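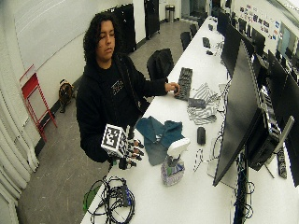 At the keyboard, long white table

Last updated: Sep 16, 2026

Gallora plugs show offline after hub update, local control gone?
Myrtle Fitzsimmons

Hi all, hoping somebody has run into this one. I have a bunch of Gallora smart plugs hooked up through the Plotent hub, and they worked fine from when I set them up in July until I let the hub update itself to build 1403. Now every plug says "offline" in the hub app, but the Gallora app still turns them on and off like normal. My porch light routine hasn't run since. I've rebooted the hub twice, pulled the power on one plug, and deleted and re-added another (it came back under a new name and then went offline again, grr). The log has the same line over and over:

poll failed, device 87, no reply after 300 ms

I'm okay with copying and pasting code if somebody tells me where it goes, but I didn't write any of this and I'd rather not start from scratch - my routines took me a whole weekend!

Rafferty Benavides

Same thing here. I went over to Clolow plugs and never looked back.

Abelardo Correa

Myrtle, don't delete any more of them, you'll break the links to your routines. I had this after the same update and it was the driver. The old one by Gyula Gál talks to the plugs over the local network and gives up if they take too long to answer. The new build seems to poll everything at once, so the slow ones miss the cutoff and get marked offline.

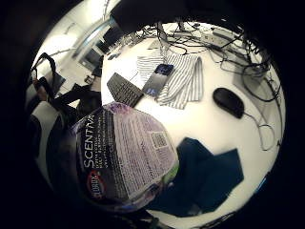
What I did was open the driver code page, find the line near the top that says pollTimeout = 300, and change it to 953. Yes, it's an odd number, I was bumping it up bit by bit and that's where mine settled down, so I left it. Save, then open each plug's page and hit Configure. Give it a few minutes before you decide it didn't work. Mine came back one at a time and the routines picked up again without me touching them.

The plug you re-added will need to be put back in the porch routine by hand, sorry. Also turn off auto update on the hub while you're in there. There's a newer driver in the Mathebula thread, but I tried it for one evening and lost my power readings, so I went back to the old one. If you don't care about power readings it may be fine for you.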